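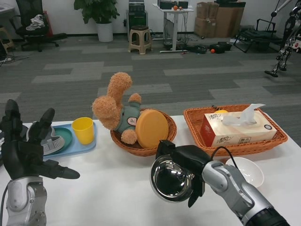
The right wrist had a fault that showed up only when the hand was carrying something. Unloaded, it held position to within the width of a pencil line. With a bowl in the fingers it crept, a degree or so at a time, until the bowl faced the wall.

I logged it as fault 15 and went to bed.

In the morning the log had an entry for fault 16. I had not written it. The time against it was ten past four, and the text was in the format I use: joint, load, remark. Joint: right wrist. Load: steel bowl. Remark: not a fault.

The controller was a Nirno board, second-hand, bought from the clearance list at Correa with the memory still in it. I had wiped it twice. The gearing came from Triltitz and had no memory at all, unless you count wear. I checked the board first. It held 1,290 lines of my own code and 2 that I could not account for. The first read the angle of the wrist. The second compared it with a fixed number and asked for more.

I took both lines out and ran the test again. The hand closed on the bowl, lifted it and held it level for 20 minutes. The current stayed flat. I wrote "cleared" against fault 15 and felt no satisfaction, as the fixed number was bothering me. I worked it out on the back of a delivery note. At that angle, from that end of the table, a polished bowl would show the arm its own shoulder, the other hand, and the doorway behind.

The workshop at Skuvetska is shared, and the door is never locked before eleven. Anyone could have typed two lines. I asked on the members' list and got one reply, from a man who wanted to know if I had finished with the vice.

I left the power on that night - the supply is fused, and the rules allow it. Before going I put the two lines back, moved the lamp nearer the table and gave the bowl a wipe with my sleeve.

Fault 17 was there at ten past four. Joint: none. Load: none. Remark: left a bit.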